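How Our Robot Club Teaches a Robot to Tidy Up

If you have ever been asked to clear the kitchen table, you will know it is not very hard (even if it is a bit boring). You look, you reach, you pick things up and you put them away. Your brain does all of it so quickly that you hardly notice. For a robot, every one of those little jobs has to be worked out, and that is what we spend our time on at Vudel Robot Club.

We are going to tell you how we do it, and we promise to go slowly, because we had to go slowly ourselves when we started in May.

Our robot is called Josura, and it lives inside a computer. We don't have a real one in the club room, as a real one would cost far more than all our cake sales put together! Instead we have a pretend house on the screen, which is called a simulation. It is a bit like a video game, except that the program tries hard to copy how real things slide and tip and fall. We named our house Vinar. It has tables and doors and a stone-patterned worktop, and there are all sorts of bits and bobs lying about in it.

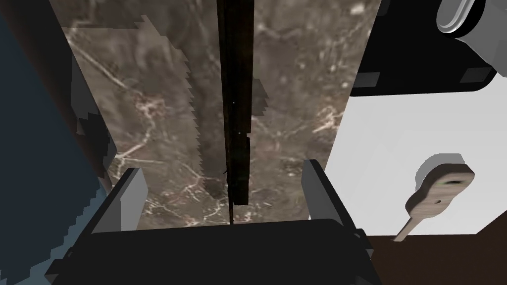

The first thing any new member learns is how to move one hand. A robot's hand is called a gripper, and most grippers are much simpler than yours. Ours has two fingers that open and close, rather like a pair of kitchen tongs. You would think that would be easy to steer, but you have to tell it how far to go forward, how far to go down, which way to turn and when to squeeze. If you squeeze too early you get a handful of air. If you go down too far you bump the table, and then everybody in the room says "ooh".

We keep a chart of our tries on the club wall. In one long challenge we had 100 goes at picking up a small object and putting it down again somewhere else, and 61 of them worked. We were a little bit sad about that until we changed the way the gripper came in, a bit more slowly and straight from above. The next 100 goes gave us 92, and there was a great deal of cheering and one spilt drink.

After one hand comes two, and that is where it gets really interesting. With two arms you have to think about which one is nearer, and whether they might knock into each other on the way. We plan it on paper first, with arrows, before anybody touches the keyboard.
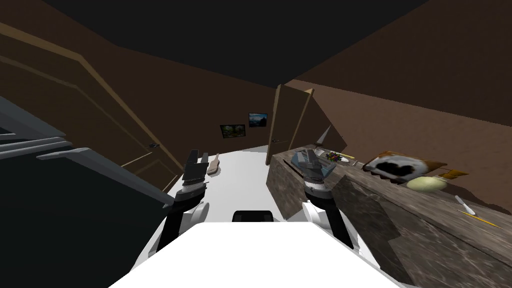
Lü wrote in to our club page to ask why we don't simply tell the robot "pick up the brush" and let it get on with it, since that is what you would say to a little brother. It is a very good question. A little brother already knows what a brush is, where its handle is and what picking up feels like. Josura has to find the shape of the brush from what its cameras can see, then choose a place to hold it, then work out how to bend each joint so the fingers end up there. We are trying to teach it to do all that from a few words, but we have a long way to go.

You can try our favourite warm-up game at home. Ask a friend to be the robot and close their eyes. Put something soft on the table, such as a sock, and give them orders one at a time: forward a bit, left a bit, down, squeeze. No peeking, and no helping! Then swap over.

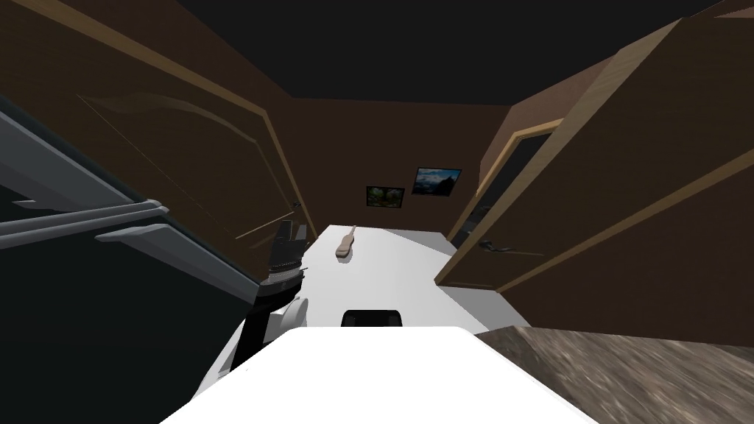

The brush on the long white table in Vinar, our pretend house.

Next term we want Josura to put the brush away on a shelf, and after that we might be brave and try opening a door. Doors are tricky because the handle moves along with the door, so the hand has to follow it round in a curve. Have a look at your own hand the next time you open one, and you will see what we mean.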